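July 26, 2021

Gripper trouble again. The left finger stopped reporting its position at fold 837, which I know because I had promised Deepika Murthy a clean run to 900 and was already being smug about it. The log says the fingers are shut. The fingers are open. I have had arguments with people that went like this.

Swapped the cable, then swapped it back. Plorura support suggested a restart, their answer to everything since May. 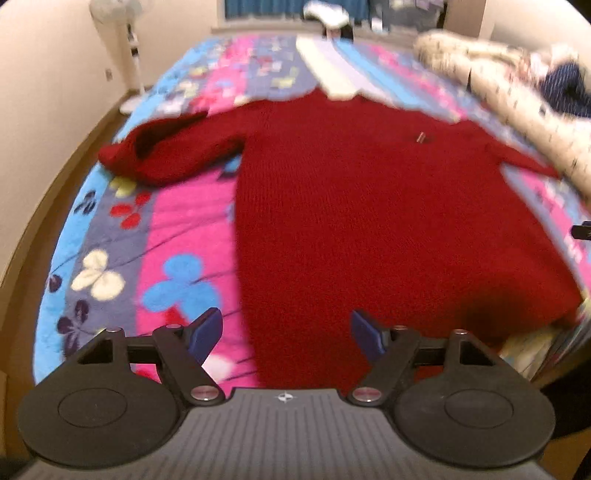 What bothers me more is the force limit. When the position reading goes, the software decides it has hold of nothing and squeezes harder, and thick knits don't complain until a stitch goes. My thumb did complain – loudly, and on the recording. No blood, slight loss of dignity. I filled in the incident form, which has 6 boxes for the machine's condition and one for mine.

Deepika wants the last 200 folds thrown out. I offered 100. She didn't laugh. So 200 it is, and red sweater first thing tomorrow, with the limit set low and my thumb elsewhere.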